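From: Roos Smits
To: workroom list
Subject: Re: [workroom] Square table, chairs and the cable question

Replying inline, with the older points trimmed. I have kept the numbering from the April thread so the two can be read together.

> 1. The square table should go back against the wall. In the middle
> of the floor it takes up space on all four sides and the only gain
> is that people can sit facing each other.

I disagree on this one. Against the wall we lose one full side and most of the use of the two corners, and the table is already small. Anyone sorting or packing at it needs to reach the far edge without leaning over someone else's work. What I would accept is moving it closer to the sockets, far enough that a chair can still be pushed back without hitting anything. That shortens the cable run, and the cable run is the real problem (see 3).

The top is fine. It's a white surface with grey veining and it wipes clean with a damp cloth. Please stop using the Gatti spray on it. It leaves a film, and labels won't stick to boxes that have been sitting in it. The dark metal legs can be wiped with the same cloth. If the table rocks after it's moved, turn it a quarter before anyone starts folding cardboard under a leg.

> 2. Can we settle on one kind of chair? We have at least three and
> none of them match.

Matching is not worth paying for. The Lukesora quote came to 2,701 for a set, delivery extra, and the budget line for furniture this year is 1,000. That ends it as far as I'm concerned.

Function does matter, though. Chairs on casters drift on this floor, because it's smooth and there's nothing to stop them. For desk work that is no trouble. For anything done standing at the square table it means a chair rolls into the back of your knees. My proposal is that the wheeled chairs go to the desks and the upholstered ones stay at the square table. The blue one is the most comfortable of the lot and should not be used as a coat rack. 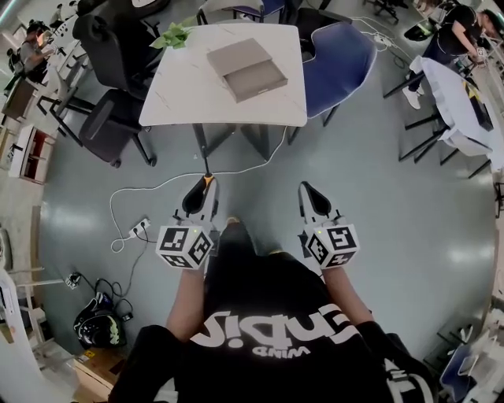 Square table and chairs, with the power strips on the floor to the left.

> 3. The cables are a trip hazard and have been for months. I suggest
> tape.

Agreed on the hazard, not on the tape. Tape lifts at the edges, collects grit and leaves glue on the floor. We went through this at the last place.

There are two separate runs. The first is the white cable that loops out from below the table to the white power strip. The second is the small strip farther left with the black cables tangled near it. There are also white cords on the floor over by the blue chair, and those should be dealt with at the same time.

For the white cable: fix the strip to the underside of the table, or to a leg if the underside won't take screws. One lead then goes to the wall and everything else stays off the floor. Astus sells a clip-on tray that would do it, rated for strips up to 50 cm long. Measure ours before ordering. I would sooner not drill the top from below without knowing how thick it is.

For the black cables: unplug the lot, lay them out, label both ends and put back only what is in use. Wurkel ties are in the second drawer. Use the reusable kind, as the cut-off ends of the others get into the chair casters.

For the crossing that can't be avoided, a low rubber cover is the right part. It should be laid flat and straight across the walking line, not at an angle.

> 4. Things on the floor generally.

The floor is for furniture and feet. The motorcycle helmet should go on a shelf or a hook, since a knock it gets from a passing chair is no better for it than a drop. The cardboard box with the yellow label needs to be opened and unpacked, or sent on. If the label can't be matched to an order, reply to me off list and I'll go through the delivery book.

> 5. High table: keep or give away?

Keep. It is the only surface at a proper height for working on a tall stool, and the stool is no use anywhere else. The white cloth can stay as long as it hangs clear of the stool's footbar. If it catches, shorten it. Whoever takes it home to wash should note that it went in at 40 last time and came out with the hem puckered, so use 33 or the nearest setting your machine has.

> 6. Plants and so on.

Greenery in the corner of the square table is fine by me. No pots without a saucer, and nothing with water in it on the side nearest a power strip.

Outstanding: someone to measure the strip, someone to check the underside of the table. I can do the cable labelling myself if the leads are left unplugged overnight. Objections to point 2 by reply to the list, please — the desks get rearranged either way.

Roos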